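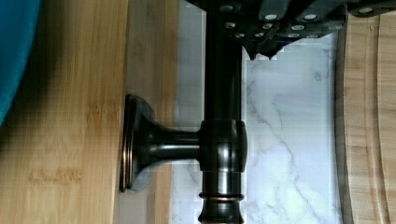 Arkell Street Neighbors, minutes of the spring meeting

Apr 10, 2026, in the back room of the Catterall library branch

Minutes by Saoirse Hayes. I said I'd only do this once, and I believe this is my fourth go at it, so please forgive the spelling and tell me if I have put words in your mouth.

Getting started

We got going late because the side door was locked and half of us were standing at it while the other half were sitting inside wondering where we were. Eliseo Palacios ran the meeting. The October minutes were read (well, skimmed) and approved with one fix: the Bondau Park cleanup was a morning event and I had written afternoon. Sorry!

Money

We have $2,000 in the account after paying for the insurance. Eliseo went over the bank statement and there was one charge he couldn't place, $35, which I recognized as the permit for last fall's potluck. I have the receipt at home in the drawer with the takeout menus and will bring it next time. Dues stay the same. A person near the window asked if we could take dues by phone and everyone under fifty said yes very loudly, so Eliseo will look into it.

Block party

This took up most of the evening, as it always does. We agreed to close the street between the Osex Avenue corner and the mailbox, same as last year. The city wants the form 40 days ahead and I have promised to send it in this week. I'm writing that down so that you can all hold me to it.

Food was a longer talk. Last year we ended up with nine pasta salads and hardly anything hot, and while I personally had a lovely time with the pasta salads, there were complaints. The idea this year is that even-numbered houses bring a main dish and odd-numbered houses bring a side or dessert. Somebody pointed out that the even side has fewer houses. We went back and forth on that for a good while and in the end decided to go ahead anyway and let people swap with each other if they want to.

Music: the family at the corner has offered their speakers again. We'd like it turned down by nine this time. I was asked to put that in the minutes politely, so here it is, politely. We do love the speakers!

We voted to spend up to $700 on the party, covering table rental, ice, paper goods and the bouncy house if the same company still has the small one. All in favor except one, who would like it known that he is fine with the party and against the bouncy house.

Street trees

The two young maples near the Bondau Park entrance made it through the winter, and the one by the bus stop did not. The parks department will replace it but can't say when. Meanwhile there's a stake sticking up out of the dirt that people keep walking into after dark. Eliseo is going to call and ask if we can pull it ourselves. Please don't pull it until he has heard back (you know who you are).

Watering for the other two starts when it warms up. There's a sign-up sheet on the library board, and I've put myself down for the first week. It's two buckets per tree, poured slowly, and you can fill them at my side spigot without ringing the bell.

Parking on Osex Avenue

We had a long and slightly heated conversation about the new signs. The short version is that the hours on the east side don't match the hours on the west side, and two people have had tickets. We all think it's a mistake, though we didn't agree on which side is the wrong one. I'll write to the city and ask them to come and look, and I'd love it if anyone with a ticket would send me a copy to go with the letter.

Other things people brought up

The lost gray cat is home and seems very pleased with himself.

The tool share could use a second ladder. The one we have is out almost every weekend, and whoever has the hedge clippers, they're wanted back.

A new neighbor asked about trash pickup for large items. You do have to call first, and they won't take mattresses unless they're bagged.

There was a request to start these meetings half an hour earlier. We had a show of hands and it came out so close that we're leaving the time alone until fall.

To do

Saoirse: street closing form, letter about the signs, potluck receipt.

Eliseo: phone payments, the stake, price on the bouncy house.

Everyone: tell your next-door neighbor about the party, and sign up for watering.

We finished at a quarter to nine and stacked the chairs. The blue casserole dish left on the counter is at my house.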